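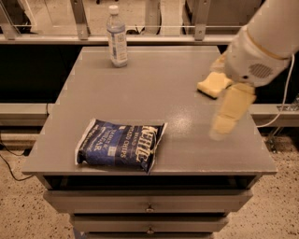
To: Members' list, Pesia Valley Historical Society
From: Rosalie Kälin, Secretary
Subject: Re: Access to the parish and rate books

Dear members,

I write in reply to Mr Fuchs's message, which is quoted at the foot of this one, and on behalf of the Collections Subcommittee, which met on Saturday.

The Society holds 36 rate books, the earliest of which was opened in 1871. They came to us from the former shire office in an uneven state. Ten are presently withdrawn from use while their bindings are repaired by Ms Selina Thaler, our consulting conservator. The remainder may be consulted in the reading room by appointment, as before. There has been no change to the entitlement of members to see them, and the subcommittee regrets that the wording of the last newsletter suggested otherwise.

What has changed is the manner of issue. Readers will be given one volume at a time. A second volume will be brought out when the first has been returned to the desk and signed in. Cradles and weights are available and should be used for every volume, including those that appear sound. Pencil only, please. Photography without flash remains permitted for private research, and the permission form need be completed only once in each membership year.

On the matter of the index, the subcommittee agrees with Mr Fuchs that the typed index of ratepayers is unreliable for the northern riding. Mr Jonas Brunner has compared it with the original entries and has so far recorded 1367 corrections, the majority of them variant spellings of surnames. His revised sheets are kept in a green binder at the desk. They supersede the typed index wherever the two disagree. Members who find further errors are asked to note the volume, folio and line, and to leave the slip with the duty archivist. Please do not mark the binder itself.

The proposal to digitise the books has been deferred to November. A quotation has been received from Brasora for the imaging work and a second is expected. The subcommittee will not make a recommendation until both have been considered together with the cost of storage.

Appointments may be made by replying to me directly. Please do not send requests to the whole list.

Yours faithfully,

Rosalie Kälin
Secretary

On Thursday, Lorenz Fuchs wrote:
> Dear Secretary,
>
> The last newsletter states that the rate books are "closed for
> conservation". I have been working through the northern riding for
> my history of the Pálfi family's orchard and had understood that
> only the damaged volumes were affected. Could you please clarify
> which are available, and whether members may still take
> photographs?
>
> I would also ask whether anything is to be done about the typed
> index. In a single afternoon I found the same allotment entered
> under three spellings, and one of them placed the owner in the
> wrong township. Mrs Tiwari tells me she has had similar trouble
> with the southern volumes, though to a lesser degree.
>
> Lastly, has a decision been reached on digitising? I favour it,
> provided the originals remain open to readers.
>
> With thanks for your work,
> Lorenz Fuchs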